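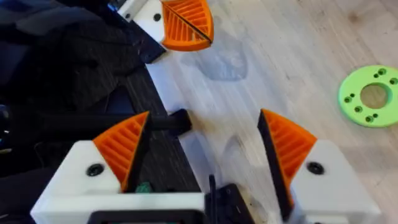 Posted 15 Dec 2020 by Ekene Lawal

The worktable at Maihi has been in use since March. Several people have asked whether the top is holding up. The pictures on this page are small, but they load at full size if you click on them. The notes under them cover the top, the small objects, and how we keep it all in order.

## The top

The top came from Vilard, who sell it by the length. Ours is 102 inches long. We ordered it without a finish and put the oil on ourselves, one thin coat in the evening and another the next morning. The first coat soaked in so fast that we used up most of the can. If you order the same top, buy two cans.

The joints between the planks were flat when it arrived. One end had a rough patch, which we sanded by hand with 100 grit and then something finer. You can still feel it if you know where to look. Delivery took 11 days, and two people had to carry the top up the stairs on edge.

We looked at a white laminate top from Mundum first. It was cheaper and would have been easier to wipe down, but the sample chipped at the corner when we clamped it. The wood dents too. A dent in oiled wood can be steamed out with a damp cloth and an iron, and we have done that twice.

## Tools and small objects

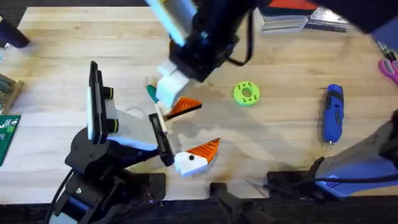 Most of what we keep on the table is small enough to pick up with one hand. The rule is that anything in use stays toward the middle and anything waiting its turn goes to the sides. Strong colors are a help. The lime-green ring in the middle of the table is easy to find against pale wood, and so are the orange ridged pads. Black parts are fine too. Tan and brown ones get lost, and we have stopped buying organizers in those colors. Cables are harder to deal with. A black one trails down toward the near edge, and we would like to see all of them go off the back in the end. The clips we bought for this don't fit the thickness of the top. We'll try the Flilto ones, which open wider.

Shadows were a problem when we had a single lamp at one end. Small screws would disappear behind anything tall. The light is more even now and the shadows are softer, though we would still like one more lamp over the left end.

## From the other side

The planks make a handy guide for setting things down straight. Line an object up with a joint and it's square to the table without measuring. You do have to get used to it when you stand at a corner, where the lines run off at an angle.

The ring lies flat, and you can see the grain through the hole in the center. It has a circle of small bolt holes near the inner rim. Flat things like this stay where you put them. Round things don't, because the left end of the table sits a little low. We have a shim under one leg, and it needs a thicker one.
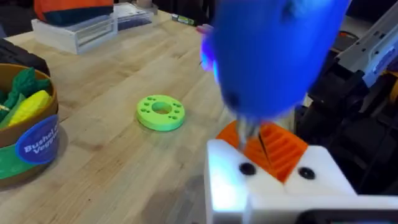
## The basket

The round basket at the left edge is cardboard, bushel style, and full of toy produce. A basket is better than a box for this. You can reach in from any side, and it doesn't have corners where the small pieces get stuck. Cardboard doesn't scratch the oil finish when it gets pushed around, either. It won't last forever. We keep it away from wet rags, and we lift it from underneath when it's full.

## Cleaning up

At the end of the day:

- Loose screws go in the tin first.
- Tools go back in the drawer.
- Produce goes in the basket, large pieces at the bottom.
- The top gets a dry cloth along the grain. No spray.

It takes 14 minutes if people help and a good deal longer if they don't. We re-oil the top when water stops beading on it. The next coat is due in March, and the table will need to be clear overnight. I'll put a note on the door beforehand.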